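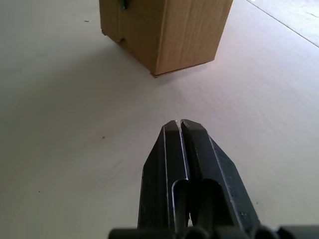 Print this page | E-mail this page

4. Teaching the arm its first chore

I wrote this part of the Jevidar guide after two months of trying to get the arm to tidy my own bench, so keep your hopes modest. Can it do housework yet? A bit. It can pick up a small box and put it somewhere else, and on a good day it does that 80 times without a fuss – laundry is a long way off!

1. Clear the table except for one box. Wood or stiff card is fine (leave the squashy stuff for section 6).

2. Switch on and wait for the Tenason controller to finish its self-check.

3. Close the fingers all the way, then press Zero. The arm needs this before it can judge how wide to open.

4. Jog the arm until the fingertips point at the bottom of the box. Stop well short of it.

5. Open the fingers, creep forward, and close on two flat faces. Go slow here. I always want to rush it and I always regret it.

6. Lift a little, hold, set down. Save the run.

Note: A box that stands upright tips over easily, so grip low. Anything with a clip or pin sticking out should be turned until the fingers can't catch on it.

Note: Dust on the fingers makes them slip. Manee Khunthong wipes hers before every session, and I've come around to doing the same.

CAUTION: Keep your hands off the table while the arm is moving. The fingers don't know you from a box.

If the arm keeps missing, go back to step 3 before you change any settings. Leire Villalobos spent most of February adjusting speeds when all she needed was a fresh zero. Still stuck? Error 536 is covered in section 9.

2 comments | 1000 shares

Contact Jevidar | Copyright Jevidar | Back to top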